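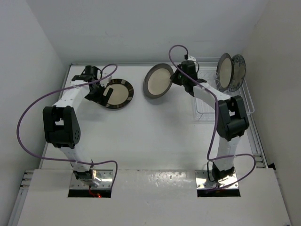

Bench with both arms, plate task, stock fingers on left and right.

Thread: Stock parallel fingers vs. Gremar fingers for plates

gyadav_arms
Comparing two finger sets on the plate-to-rack task. Controller is the Clarnavbridge box, firmware from May, same gains on both arms. Stock black fingers are what you see in the picture. The Gremar set has a 2 mm silicone face.
Logged so far: 3,354 grasp attempts, 1,105 of them with the Gremar set. Stock fingers hold the rim fine once closed. Failures are mostly on approach to a plate lying flat, where the lower finger has to get under the rim. Gremar is worse there because the pad adds thickness.
Girish Yadav

tolerance_stack
Are you tilting the plate before the lift or going straight under?

gyadav_arms
Straight under. Tilting with the left and regrasping with the right is next.

rekha_a
I would not pool those numbers. Your plates have different rims. The flat one by the left arm has a wide dark rim with blocks on it, the one in the right gripper is plain gray-brown. If the thickness or glaze differs, you are comparing plates as much as fingers. Split the log by plate.

gyadav_arms
Split exists, I didn't post it. Same ordering for every plate, smaller gap on the floral one.

okafor_fan
Disagree with the thickness explanation. We ran the Durkden wedge fingers, thicker than your Gremar pads, and they got under rims without trouble. What matters is tip angle. Grind a chamfer on the pad and rerun before you write it off.

rekha_a
Durkden tips are steel. A chamfer in 2 mm silicone folds over under load. I tried it and went back to a bare tip with the pad set back from the edge.

okafor_fan
What hardness? Soft pads fold, sure. Hard ones don't.

rekha_a
Softest they sell. Fair point, I haven't tested the hard ones.

tolerance_stack
Separate issue: the purple cables. The left one swings out in a very large loop by the wall and the right one arches tight over the gripper. Different drag on the two wrists. I'd match the routing before comparing left with right.

gyadav_arms
Finger sets get swapped between arms every block, so it should cancel. I agree the right arch is too tight at the connector. Will reroute.

okafor_fan
How many cycles before you call it?

gyadav_arms
2,000 per set. I'll order the hard pads and run them as a third set, and post the per-plate table with that.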